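I had been told that Ingvar Zoëga doesn't like talking about himself, so I came with a list of questions about his horse. Good thing too, because once you get him going on Contreras you can put your pen down and just listen for a while.

Contreras is a bay gelding, a little plain in the head, and he was bought out of a field for a lot less than anybody else in the barn paid for theirs. "He'd done some hacking and he'd jumped out of two paddocks," Ingvar told me. "I figured a horse who jumps out of paddocks for fun could jump for me."

This spring the pair of them finished on their dressage score at Rostholm, their first try at that level, and I wanted to hear all about it!

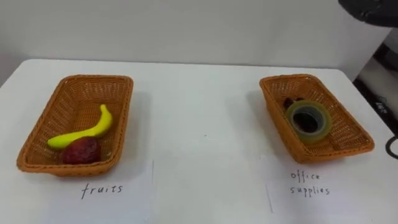 Wanness Eventing Club

We talked over coffee the morning after he drove home (a long haul, with one blown trailer tire that he'd rather forget). He looked tired and very happy.

"The dressage was fine," he said. "Fine is good for us. He used to see the white boards and want to leave." A score of 37 put them well down the order, and Ingvar says he slept better for it. When you aren't near the top, you ride your own plan.

The plan had one big question in it, and that was the water. I walked that course myself and I did not like it one bit. You come downhill off a turn, there's a log, then the drop, then a skinny brush on the way out with barely any room to fix things.

"I walked it four times," Ingvar said. "The fourth time I was on my own and I just stood there. I thought, if I sit up early and keep my leg on, he'll find the rest."

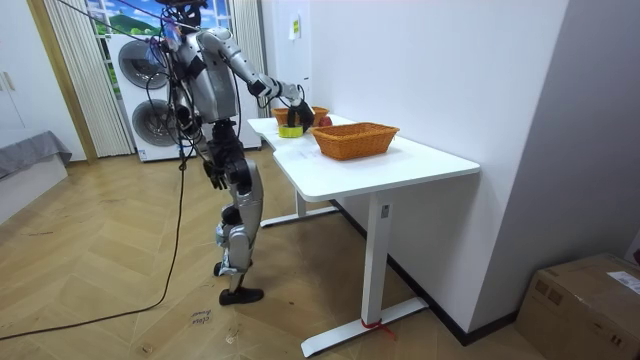 Wanness, 9 May 2025

So did he sit up early? He laughed at that one. "No! I sat up late. He saved me. I had no reins left at all when we landed, just the buckle, and he locked onto the brush anyway and popped over it. I told him he was a good boy all the way to the next fence."

They came home inside the time. I asked what that felt like, and he thought for a while before he answered. He said it was quiet. He could hear his own breathing and the horse's, and then people were shouting, and then somebody handed him a bucket.

It's easy to forget that back in January he wasn't riding at all. A fall on the flat, of all places, had hurt his shoulder, and Contreras spent the worst of the winter being walked up and down the lane. "I'd lead him out in the dark before work," Ingvar said. "We got to know every mailbox."
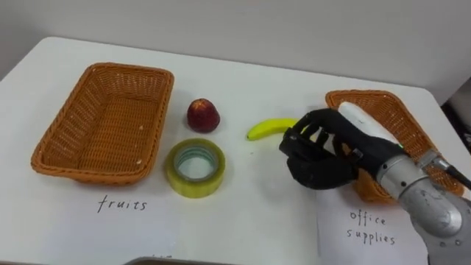 Wanness, spring season

Show jumping was the last phase, with nearly 400 people along the rail, a bigger crowd than the horse had ever seen. He rattled two poles and both stayed in the cups. Ingvar swears he didn't breathe from the double to the finish.

I wondered if he was thinking about moving up again. He shook his head before I got to the end of the question. He wants another full season where they are, more miles and a few easy outings, and maybe some help with the flying changes.
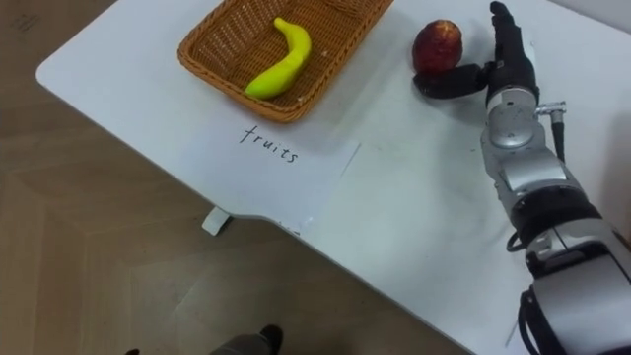
Rogério Andrade thinks that's the right call, and told me the horse will be a better jumper next year for having been left alone this year. He also said Ingvar's lower leg has improved more than Ingvar will admit.

I passed that on, and Ingvar went a bit pink. "He said that? He's never said that to me."

Next for the pair is a one-day close to home, with no overnight stabling and a course Contreras already knows. Ingvar has promised to sit up early at the water.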